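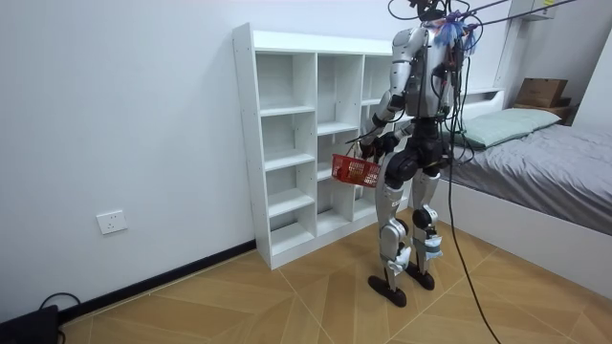 Elba Garrido wrote to ask whether a cube shelf has to be fixed to the wall if it only holds paperbacks. Yes, fix it. Paperbacks are heavy in bulk, and a child will climb anything with square holes in it.

## Before you start

You need:

- a stud finder
- a drill with a small bit
- two L brackets and wood screws
- a level
- thin shims

Take everything off the shelf first. Slide it to where you want it and put the level across the top. Floors in older bedrooms often slope toward the outside wall, so push shims under the low end until the bubble sits in the middle.

## Fixing it

1. Run the stud finder along the wall at the height of the shelf top. Mark each stud in pencil.
2. Hold a bracket over a mark and draw through the holes.
3. Drill the wall, then the shelf. Go slowly — the top panel on a cheap unit is often hollow past the first inch.
4. Drive the wall screws first and the shelf screws second.
5. Pull gently on the top edge. If it moves, tighten the wall side.

If the baseboard holds the unit away from the wall, screw a strip of wood to the studs and fix the brackets to that.

## Loading

Big books go in the bottom row, light ones at the top. I sort by size and then by author, which Prys Yorath thinks is the wrong way round. Leave a finger's width at the end of each row so the spines don't tear when you pull one out.

Check the screws again after 14 days.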